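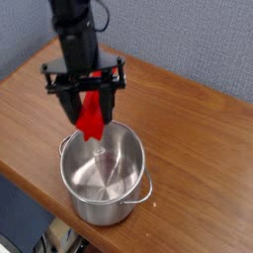 Notebook entry, August, started 7.15 am
Written up by Faustine Vidal, with pencilled corrections from Trí Khương

Madder again. I know, I know, I said I was finished with madder after the last batch came out the colour of weak tea, but Multance sent the new roots and I couldn't leave the bag alone.

So, where we'd got to. The wool is the Plesetik two-ply, same as all summer, and I weighed out 100 g of it last night and left it soaking in plain water with a drop of washing-up liquid. Madder is 100 g as well, chopped by hand (my thumb is not happy with me) and then put through the old coffee mill in small lots. Trí thinks the mill is too rough and leaves bits that get stuck in the yarn. He's right about the bits, but I put the lot in a stocking this time, tied at the top, and fished hardly anything out afterwards.

Mordant was alum, the usual amount, done two days before and the skeins kept damp in a lidded tub. I forgot to label the tub. Label the tub!

Into the bath at 8.40 with everything cold. I brought it up as slowly as the ring would let me and tried to hold it at 60 or just over. This is where I went wrong last time — I wandered off to answer the phone and it got up near a simmer, and out came all the brown. This time I sat there with the thermometer and a magazine like somebody waiting for a bus. It crept to 66 once, for a couple of minutes, and I took the lid off and it came back down.

Out at 11.10. First skein is a proper brick red and I am very pleased with it! Second skein, which went into the same bath afterwards, is more of a coral. The third is a sort of apricot and I like it best of the lot, though Trí says it looks like a sticking plaster.

Water: tap for skeins one and two. For the third I used rainwater from the Joso butt, which I know muddles things up, because now I can't say if it's paler from the tired bath or from the soft water. Bachelor error, as my uncle used to say. Needs doing again with tap.

(T.K.: did you add chalk? Not written down. Bạch always put a pinch in for madder and her reds were miles better than ours.)

No chalk. Will try it next time, on half the wool.

Wash test at 3 pm, a snippet of each in warm soapy water for 30 minutes beside a bit of white cotton. Brick red left a faint pink on the cotton, the other two left nothing I could see. Snippets are taped to the facing page, and another set is on the south windowsill under card with one end sticking out. Look at those in a month.

Still to do: order more alum, we're down to under 200 g. Dry the used roots, they might have one more pale bath in them. Find the lid for the small pan.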